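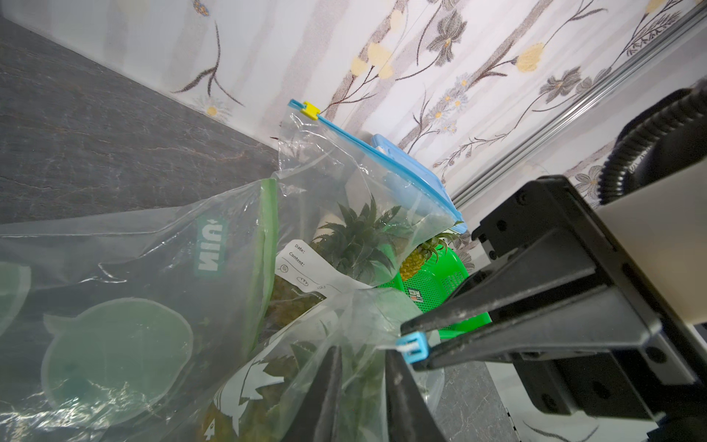

Ritus reckons the slider bags are a waste of money and you should just buy the press-seal ones and run your thumb along them twice. Fair enough, and plenty of people in the Desbridge cooking group agree. I've gone the other way, so this readme is partly my side of the argument and partly notes on what's in the folder.

WHAT THIS IS

Jonda is my collection of notes and pictures on bagging up fresh fruit and veg at home. There are 922 entries so far. I started it in April when I got sick of finding mystery lumps at the back of the freezer, and it sort of grew from there! Mostly it's zip bags, because that's mostly what I use. Tubs get a mention here and there but they're not my favourite (the lids go missing, you know how it is).

WHAT'S IN THE FOLDER

notes.txt has one entry per line: what went in, what sort of closure the bag had, whether I wrote on the label, and anything I grumbled about along the way.
pictures/ has the photos, in no special order, sorry.
bags.txt is my list of bag types. Colours in there mean the colour of the slider or the zipper strip, never the bag itself.

A WORD ON PINEAPPLES

Pineapples get more lines than they deserve. A whole one with the crown still on is a pain to bag, all those spiky leaves catching on the zipper track, and I've tried it crown first and bottom first and sideways. Bottom first wins for me. Stand the bag up, open it right out, lower the fruit in and tuck the leaves down with the flat of your hand before you go near the slider. If you twist the crown off it all gets much easier, but I like the look of them whole in the basket, so I put up with it. 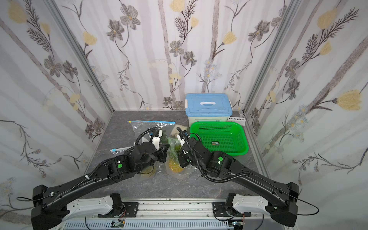

Vegetables are more forgiving. Lay the bag flat, push the air towards the opening, then close it most of the way and give it one last squeeze before you finish. I leave leafy things a bit of room. Anything hard can be squashed up as tight as you like.

Labels: if the bag has a spot for the date and the contents, fill it in BEFORE the food goes in. Writing on a bag with a lumpy carrot behind it is hopeless, and my handwriting's bad enough on a flat bench.

KNOWN PROBLEMS

The first 15 entries don't say what kind of closure was used. I hadn't thought of it yet.
"Capsicum" and "pepper" both turn up and mean the same thing.
I rounded the bag sizes to whatever was printed on the box, and the Goicoechea boxes went in the recycling before I'd double-checked them.

STILL TO DO

Tidy up the herb section, get to around 3,000 entries if I don't lose interest, and have a proper go at bagging celery without snapping it. Version 2 will have the bag list in alphabetical order.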